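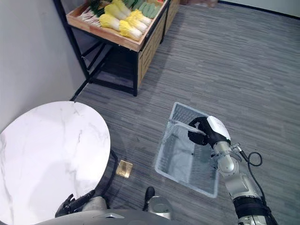
4.2 What the trailers gave away

I went into this part of the study expecting sports biopics to be the worst offenders, and they were! We had 28 trailers in the sample, and I timed how soon each one showed the big win or the comeback. Nearly 30 seconds was the usual wait, which felt awfully quick to me.

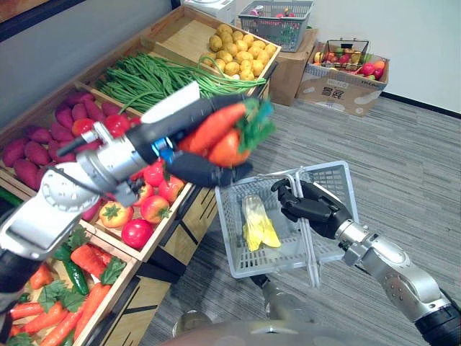

T. Rajput

The Varna set (three films, all by the same small studio, Zonetti) held back far longer. I then read through 3756 viewer comments and, to my surprise, people grumbled more about those. They wanted to know who the athlete was before buying a ticket, and a teaser full of slow walks down tunnels didn't tell them.
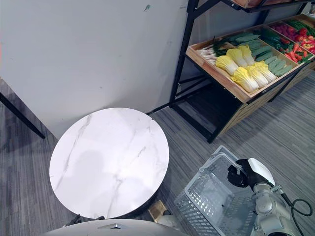 Figure 3. Round table with a white marble-patterned top, on grey striped carpet.

Comments on the Wunuvgate teaser, released in May, went the other way. Fans there already knew the story (it was a local club, after all) and mostly argued about the lead actor's accent. I've kept those apart in the next section.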